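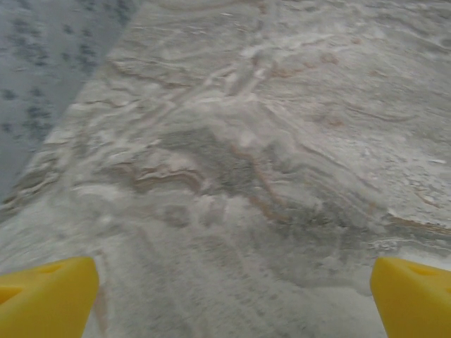 **Figure 1.** Veined stone surface in whites, light grays and soft beiges, with a tan-brown vein and a darker gray patch.

## 4. What people see on a patterned counter

We came to the question of stone a little sideways. The household study in Rerska was meant to be about wiping: how often people wipe a kitchen surface, what they reach for when they do, and how they decide that the job is done. It was only when we sat down with the diaries that we noticed how much of the writing concerned the look of the surface itself. People wrote fondly, and sometimes crossly, about veins and speckles and cloudy places, and they had a good deal to say about the small daily puzzle of telling a coffee ring from a pattern that was always there.

The diaries hold 3,556 entries in all, and 900 of them mention the color or pattern of the counter in some way. We read these closely, along with the longer interviews, and sorted them by what the writer was trying to work out at the time. The largest group, with 219 entries, was made up of moments when somebody stopped in the middle of cleaning to check whether a mark belonged to the stone. We call these *checking pauses*, a term we borrowed with thanks from Ivar Solheim, who used it in the pilot interviews and was kind enough to let us keep it.

### 4.1 Veins, patches and marks

A polished surface with plenty of movement in it, whether marble or a quartz made to resemble it, gives the eye a lot to do. The stone in Figure 1 has several of the features our diarists wrote about. The tan-brown vein runs in a wavy line, with thin darker edges and paler bands beside it, and the gray patch next to it fades into lighter gray with no clear border. Fine brownish streaks run down from the patch at a slant. In the diaries, thin lines in browns and reddish tans caused more checking pauses than broad gray areas did, and several people compared them to tea.

One retired baker in the Vasiliu apartments told us she had "scrubbed the same little river for a week" after moving in, before her daughter traced it with a finger and showed her where it carried on. Another diarist kept a mental map of her counter and could describe it to us over the phone, down to a shape near the kettle that she thought looked like a boot. We heard enough stories of this sort to believe that people learn their own counters much as they learn a face, and that visitors who help with the dishes are at a real disadvantage.

### 4.2 Touch as a second opinion

When looking failed, people used their hands. The usual method was to draw a fingertip or the edge of a nail across the doubtful spot and feel for a ridge or a sticky place. Some bent down to look along the surface toward a window, and a few did both, in that order, every time. Households with plain counters (the pale Skemine laminate was common in the newer buildings) wrote about touch much less often, though they complained a great deal more about crumbs.

We should add that heavy patterning was not disliked. Many diarists were glad of it on busy evenings, and one family in the Fisero building said they had chosen theirs for exactly that reason and would do so again. The same family reported the longest checking pause in the study, over a spot beside the stove that they eventually agreed to leave alone.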